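Speaker notes, student project track, Friday session, 15 minutes plus questions
Project: can sorting with two arms, Jutstead robotics club

Slide 1. Title
State the club name and the project name. Mandumier is the name of our control software. Spell it once for the people in the back. Go straight to slide 2.

Slide 2. The task
Beverage cans start on a tabletop and have to end up in a light blue tray. Two arms share the work. Each arm has a two-finger gripper and a wrist camera, and there is a fixed view of the whole cell. An operator drives the arms during recording. The trained policy drives them during evaluation.

Say early that the task was picked at the spring meeting over block stacking. Cans roll, reflect light and come in the same size with different labels. Blocks had already been done by the Flavton team.

Slide 3. Recorded data
592 episodes kept after review. Recording was split into 3 blocks, with the wrist cameras remounted between blocks. Point out that the remount shifted the wrist view by a few degrees and that block 2 had to be relabeled for this reason.

Leave this slide up while explaining the approach phase. The policy depends on the wrist view once the fingers are on either side of a can.
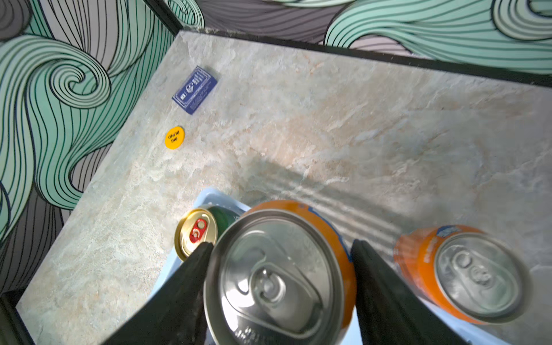
Why are there two arms if only one can is picked at a time?
Reach is the main reason. Neither arm covers the full table without getting close to its joint limits, and splitting the table down the middle kept both arms in a comfortable range.

Slide 4. Can orientation
Two cases. Upright: fingers come down on both sides of the body, lid facing the camera. On its side: the gripper has to line up with the long axis first, and a small contact on one end will start a roll. The second case took most of the practice time. Give the rule the operators used: stop above the can, rotate the wrist, then descend. No rotation below the height of the lid.

Slide 5. Reset procedure
Read the list at normal speed.
Tray emptied and returned to center.
Cans placed according to the layout card for that episode.
Both arms to the home pose, grippers open.
Small items on the table stay where they are unless the card says to move them.
Operator calls start. 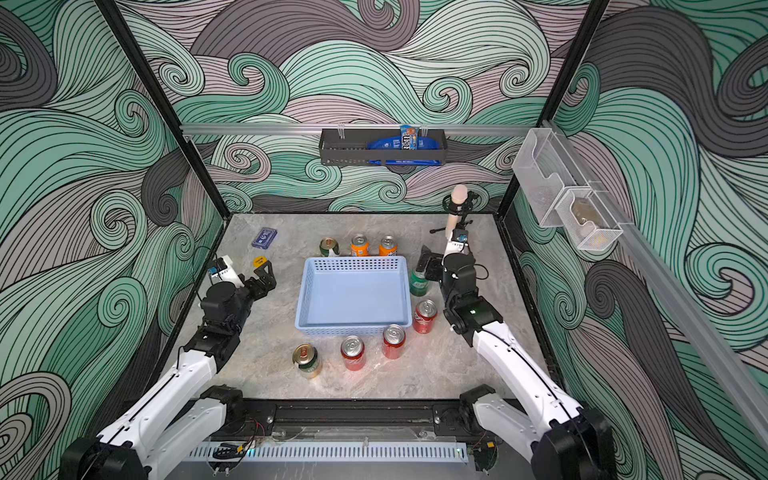 Layout cards were generated by a short script with a fixed seed, so any episode can be set up again. The script rejects layouts where two cans are closer than one finger width. We changed that limit once, after the first block, and the slide has the old value in gray.

Slide 6. Training
2932 steps to the checkpoint used in the demo. Do not read the loss curve aloud. Mention only that the curve flattens well before the end and that later checkpoints were worse on cans lying down. Credit the Brandão lab for compute time.

Slide 7. Failures
Spend more time here than on slide 6. Early finger closing on shiny lids. Release too high over the tray. Both arms going for the same can near the center line; Mandumier now holds one arm back until the other has cleared.

Slide 8. Next term
Separate tray per color. Shorter episodes. New fingertip pads if the parts order clears by August.

Questions. Backup slides 9 and 10 have the wiring diagram and the parts list.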